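The Pouring Task
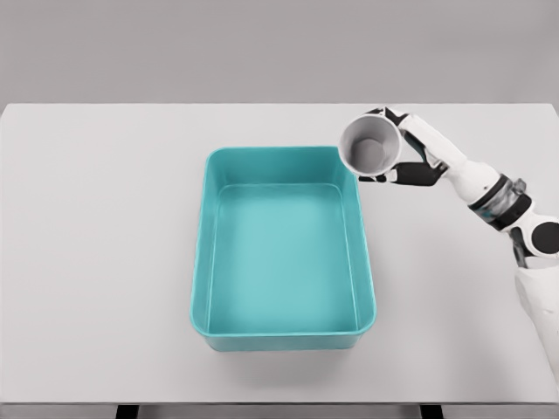 The cup and the tray in simulation, Dellham lab.

Reiko Fukuda had written the result down as a failure before Kohei Kaneko came in and asked her to run it again.

"It's the same policy," she said. "It'll do the same thing."

"Then it won't take long."

She reset the simulator and started the run. The white arm came in from the right and the hand closed on the cup. It carried the cup to the far corner of the tray and tipped it. Kaneko stood behind her chair with his coat still on.

The method was called Plidelora. The two of them had spent a year on it. Most pouring policies were trained with something in the cup, and most of the computing time went to that something – beads, water, rice. Plidelora trained with nothing in the cup at all. The policy was scored on the path of the rim and the angle of the wrist, and the contents were added only at test time.

Fukuda had never liked the idea. She had agreed to it in November, when the budget from Takeda was cut and they could no longer pay for the fluid runs.

"Twenty trials with beads," she said. "Ten in the tray. Half is what we had before we started."

"Which ten?"

She opened the log. She had looked only at the total. Now she read down the column, and then she read down it again. The good trials were the first ten. The bad ones were the last ten, and every one of them had missed on the same side.

"Something changed in the middle," Kaneko said.

She checked the settings file. The tray had been moved 2 centimeters between the two blocks. The scene had been updated, but the target given to the policy had not. The arm had gone on pouring at the place where it had been told the tray was.

"That was me," she said. "I moved it for the camera view."

Kaneko took his coat off and pulled over the other chair. She corrected the target and queued the last ten again. They watched the first two come through without talking. The beads landed on the floor of the tray and rolled to the walls.

"You should call Sirnulell," he said. "They wanted a number by tonight."

"They can have it when all ten are finished."

She went back to her notes and found the line that said the method did not work. She left it where it was, drew a single stroke through it, and wrote the date next to it, 03/04/2024. Under that she wrote what she had done to the tray.

The third trial started. The hand reached for the cup.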